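Search this site Go

Jadley Stockroom – Packing Bench Checklist, June

1. Bench top clear and wiped. OK. I'm told it gets done every shift. The log has 14 blank lines.
2. Cartons free of crushed corners. Mostly. "Mostly" was the packer's word, and I'd like a better one.
3. Label stuck flat, code not folded over an end. OK on the ones I pulled. The Vando labels lift after a while, whatever the supplier claims.
4. End flaps closed before boxing up. See comment.

Comment on 4: a creased flap gets passed as "fine" far too often. Press it down and look again. 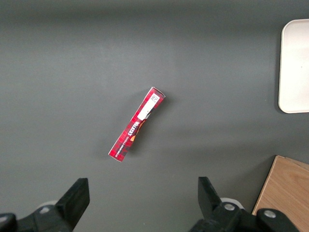

Does a creased flap mean the carton gets rejected?
Only if it won't stay shut, or the crease runs into the code. Otherwise note it and pack it.

5. Trays stacked no higher than the 400 mm mark. Not OK. The mark has worn off, so I don't know how anyone was checking.
6. Scale tested with the 300 g weight. Signed for, but the weight was in a drawer at the Bassey end. Test again – with me there.

Recheck in 21 days.

Contact the stockroom office | © Zurholm Supply | Back to top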